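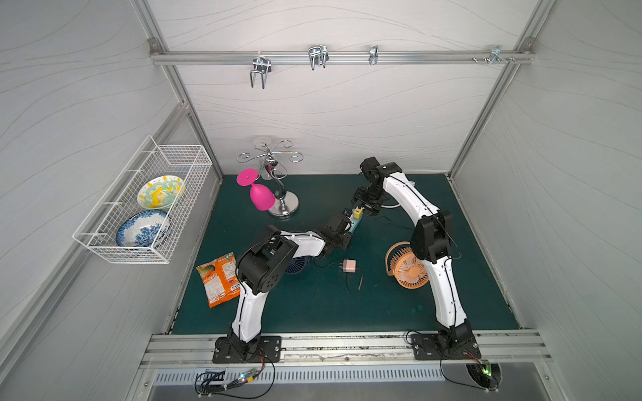
Thursday, late

I should be asleep but my head is still in the cell, so I'm writing this down before I lose it.

The overnight numbers came in and the pause labels work! I'd been half dreading opening the file. We trained two policies on the same 200 demos, same seeds, same everything, except that in one set Margus had gone through and marked every spot where the operator slows down right before contact. The marked one gets its retries right so much more often that I made Shona rerun the scoring script in front of me. Same answer. She was very patient about it.

The idea, for when I reread this in June and can't remember what I was so worked up about: when a person drives the arms, they hesitate just before they touch a thing. Tiny hesitation. We always trimmed those out as dead time, because a policy that learns to sit still will sit still forever (see the whole miserable month with the Brenora data). But the hesitation is where the person is deciding. So now we keep it, label it, and let the policy learn "I'm checking" as a separate thing it can do. When it isn't sure, it holds above the object, takes another look, and then either goes down or backs off and comes in again. The old one just went down.

Tarmo thinks the gain comes from the extra frames near contact and the labels are decoration. Could be! He's annoyingly good at this. The fair test is to keep the pause frames and strip the labels, and I've put that at the top of the list. If he's right it's a simpler method and I'll be happy with that too, though I'll have to hear about it at lunch for a week.

We've kept the cell messy on purpose. Two arms, the green mat, and then a pile of ordinary stuff that has no business being together: the fans, the plates in the wire basket, a snack bag, the pink wine glass hanging off its rack. Otis wanted it cleared for the baseline and I talked him out of it. A clean mat makes every policy look smart.

The wrist view is my favorite part of all this. The overhead camera tells you where things are, but for the last little bit the policy is living off what it sees between its own fingers. I scrolled through wrist clips for most of the afternoon and kept stopping on the power strip ones. It's such a good object for us. Long, so there are plenty of wrong places to hold it, and from up close the fingers have hardly any room to spare on either side. With a charger sticking out of one socket the top end is a bad place to grab, and the wrist camera can see that perfectly well if the policy bothers to look. I want a whole test built on this.

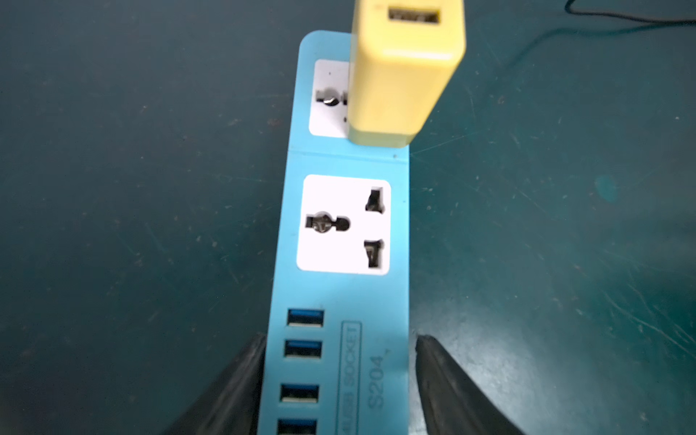
What went wrong

Episode 1841. I'm going to remember that number. The policy went into the checking state and never came out. Hover, small shift left, hover, small shift right, on and on until the time limit. Ryan watched the replay over my shoulder and said it looked like him in front of the fridge.

My guess is that there's no cost for looking, so when two grasps seem equally good it has no reason to pick. Three fixes I can think of: a cap on how many checks in a row, a small penalty that grows with each one, or feeding the policy its own check history so it knows it has already been there. The cap is ugly and would take ten minutes. The history one is what I'd like to be true. Shona votes for the penalty and says she'll have it in the Skalov branch by the time I'm in, which means she isn't sleeping either.

Also, I scored 5 of the retries by hand and disagreed with the script on one. It counted a drag as a lift. Small, but I need to look at the height threshold before I show anyone the plot, especially the Mavport people, who will ask about exactly that.

Tomorrow

Labels-stripped run first. Then the threshold. Then write to Dzene about the fingertips, which I've been putting off.

I keep thinking about all the pause frames we threw out last year. Margus says the raw recordings are probably still on the old drive under his desk. Going to bring coffee and be very nice to him.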